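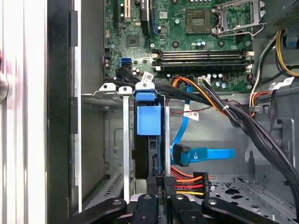 The new harbour pilot at Sirkcombe grew up within sight of the breakwater, and if you ask her when she decided on a life at sea she will laugh and tell you that she never did decide, it was simply what was at the end of the road.

"My bedroom window looked straight down at the slipway," she says, pouring a second cup of tea before I have finished the first. "I could tell you which boat was coming in by the sound of it. My mother used to say I was no use at sums but I knew every engine in the town."

She has been home since the spring, after eleven years in the merchant navy, the last four of them as a deck officer on bulk carriers. Readers with long memories may recall that we wrote about her when she won her cadetship and went off to train, very seasick and very cheerful, on a coaster that carried china clay. She still has the cutting, folded inside the cover of her first logbook.

The years since have taken her a long way from the slipway. She has been through Suez more times than she can remember, spent one Christmas at anchor off Santos waiting for a berth, and learned to make a decent fish curry from a cook who would not write anything down. "You had to stand there and watch his hands," she says. "I burnt the onions for a month."

The night she talks about most is one in the Bay of Biscay, when her ship was asked to stand by a yacht that had lost its rudder. The yacht had a family of four on board. For nine hours the big ship kept to windward of the little one and gave what shelter it could until the lifeboat came.

"We didn't do anything clever," she says. "We were a wall, really. But the children had a torch, and every so often they would flash it at us and I would flash back, and I think that was as much for me as it was for them."

A card came from the family that August, sent care of the shipping company, and it followed her through three ports before it found her. It has a drawing on the front of a very large red ship and a very small white one.

Coming home was a harder thing to settle. The pilot's post came up just as she was due to sign on again, and she walked the length of Jasness beach and back with the two letters in her coat pocket – one for the ship, one for the harbour – before she posted the second.

There has been a good deal to learn, for all that she knew the place as a girl. The sandbar has shifted, the old leading marks have been moved, and she has had to sit an examination that asks a candidate to draw the whole approach from memory, soundings and all. She practised on the back of leftover wallpaper, on the kitchen floor, with the cat walking through the deep water channel.

The harbour was given its first pilot in 1844, and his name is on the board in the office with all the others after it. Hers is the first woman's name to go up. She is pleased, and a little shy of it, and would much sooner talk about the tide.

"It runs hard across the entrance at springs," she says, getting up to show me from the window. "You have to trust it to carry you. My grandfather told me that when I was seven and I thought he was being daft."

She has a ship to bring in at twenty to five, with timber, and her boots are already by the door.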